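# 자동화 전환 관련 노사협의 회의록

- 일시: 2026년 7월 27일 14:00
- 장소: Biltham 물류센터 2층 회의실
- 참석: 운영본부, 인사팀, 현장 근로자 대표, 협력사 Jirnutico
- 진행: 운영본부장
- 기록: 인사팀

## 1. 전차 회의 조치사항 확인

소형품 분류 공정의 양팔 로봇 도입 계획서를 전 직원에게 배포하였음을 인사팀이 보고하였다. 열람 확인 서명은 91명이며, 야간조 미확인 인원에 대해서는 조장이 개별 안내하기로 하였다.

## 2. 도입 범위

운영본부는 Veltusholm 라인의 반품 소형품 515개 품목을 1차 대상으로 제시하였다. 케이블, 소형 공구, 카드류와 같이 형태가 일정하지 않은 물품이 포함된다. 근로자 대표는 파손품 판정이 대상에서 제외되는지 질의하였고, 운영본부는 판정 업무를 현행대로 작업자가 수행한다고 답변하였다.

Jirnutico의 Edin Vidmar 기술책임은 물품이 겹쳐 있거나 케이블이 풀린 경우 작업자의 개입이 필요하다고 설명하였다. 개입 횟수를 개인별 실적으로 집계하지 않는다는 점을 운영 지침에 명시하기로 합의하였다.

## 3. 인력 배치 및 직무 변경

해당 공정 근로자 22명의 고용은 유지한다. 직무는 분류 작업에서 작업대 준비, 예외 처리, 설비 점검으로 변경된다. 근로자 대표는 다음 사항을 요구하였다.

- 직무 변경에 따른 기본급 저하 금지
- 교육 시간의 근무시간 인정 및 교육 기간 중 임금 100% 지급
- 장시간 화면 감시 업무에 대한 별도 휴식 부여

앞의 두 항목은 원안대로 수용하였다. 휴식 부여에 관하여는 회사가 시간당 기준을 마련하여 차기 회의에 제출한다.

## 4. 작업대 운영 및 안전 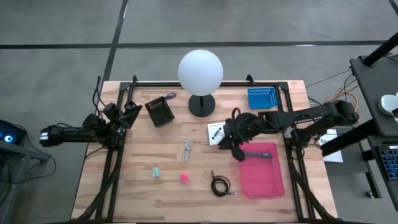
작업대 주변 출입 기준에 대하여 논의하였다. 근로자 대표는 물품 보충 시 로봇팔의 동작 범위 안으로 손을 넣게 되는 점을 지적하고, 정지 확인 절차를 문서화할 것을 요청하였다. 안전담당은 보충 전 정지 상태를 작업자 본인이 확인하고, 재가동도 동일인이 실시하는 안을 제시하였으며 이견 없이 채택되었다.

바닥 배선의 정리 상태는 주간 점검표에 추가한다. 점검 책임은 설비팀에 두며, 분류 작업자에게 전가하지 않는다. 작업 영상의 보관 및 열람 권한에 관하여는 의견이 일치하지 않아 계속 논의하기로 하였다.

## 5. 결정 및 후속 조치

| 항목 | 담당 |
|---|---|
| 정지 확인 절차서 작성 | 안전담당 |
| 휴식 기준안 제출 | 인사팀 |
| Negussie 교육과정 일정 확정 | 인사팀, Jirnutico |
| 영상 열람 권한 초안 | 운영본부, 근로자 대표 |

2차 대상 품목의 확대 여부는 12월 회의에서 심의한다. 16:10 폐회.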